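Part-time help wanted at our community pottery studio in Tencombe

Hi there! So I run Skollby, the little pottery studio over the old feed store on Ruppert Street, and I need another pair of hands. If you've walked past on a weeknight and seen the lights on late, that was me, mopping. I would like to be home for dinner now and then, so I'm finally writing this ad.

I opened the place with one wheel and a secondhand kiln, and back then I could do everything myself. Now we have 135 members and a waiting list for the beginner class, and the glaze shelf gets wiped out (in both senses) every single week. My sister has been telling me to hire somebody since January. Fine, she wins.

The job is studio assistant, four evenings a week during open studio. You'd be on from 5 until 9:30, with the last half hour for closing up. Pay is $16 an hour, paid every two weeks, and you get free clay, free firings and a shelf of your own. The shelf is worth more than you'd think, people have been asking me for one of those for ages!

What you'd be doing, more or less: checking people in, reclaiming clay, mixing glazes from the recipe binder, loading the bisque kiln (I'll teach you, and I fire the glaze loads myself, I'm fussy about it), helping beginners who have gotten their bowl stuck to the bat, and answering the phone when it rings. We have a big kiln called Zullar, which is what the previous owner painted on the lid and I never had the heart to change it. Zullar needs its shelves scraped and washed after each firing. Wear the mask for that, please, I'm strict about masks.

And then there's cleaning. I want to be upfront about it because the last person I talked to pictured a lot more throwing and a lot less bucket. Clay dust is bad for your lungs, so the studio floor gets wet mopped every night and I don't allow dry sweeping in there, ever. The broom is for the tile in the entry and the hall, where it's mostly leaves and whatever comes in on shoes.

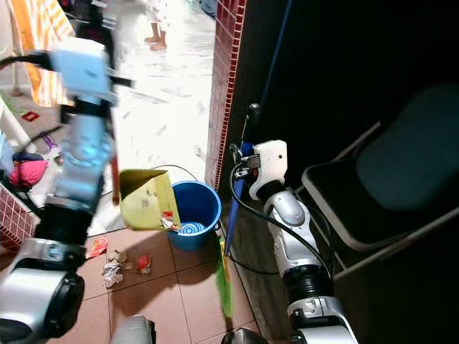 Broom and dustpan above the tile floor.

You don't need to be a great potter. I'd like you to have taken a class or two somewhere so you know what leather hard means and won't be scared of the wheel. You do need to be able to lift a 50 pound box of clay, and there are stairs, no elevator, sorry. It also helps a lot if you like talking to people. We get retired folks, high school kids, a bunch of nurses who come straight off shift, and some of them want a chat and some of them want to be left completely alone with a lump of clay. You'll figure out who's who pretty fast.

Things I don't care about: your degree, your tattoos, whether you've worked in a studio before. Things I do care about: showing up on time and closing the kiln room door. If you have allergies to anything we stock (we use a few wood ash glazes), let me know early and we'll talk.

If you can only do 2 evenings, write to me anyway. I might be able to split the job between a couple of people, and I'd take two cheerful part-timers over one tired one. Students are welcome, I can work around exams if you give me the dates.

To apply, just send me an email through the contact form on the studio page or drop a note in the mailbox at 161 Ruppert Street. Tell me a bit about yourself, which evenings you're free, and the worst thing you ever made out of clay. Photos encouraged! Mine is a teapot that pours backward and it lives by the register.

I'm taking notes and emails until 13 July 2019 and I'll get back to everybody, even if it takes me a few days during class changeover. There'll be a paid trial evening for anyone I'm seriously considering. Bring an apron and shoes you don't love.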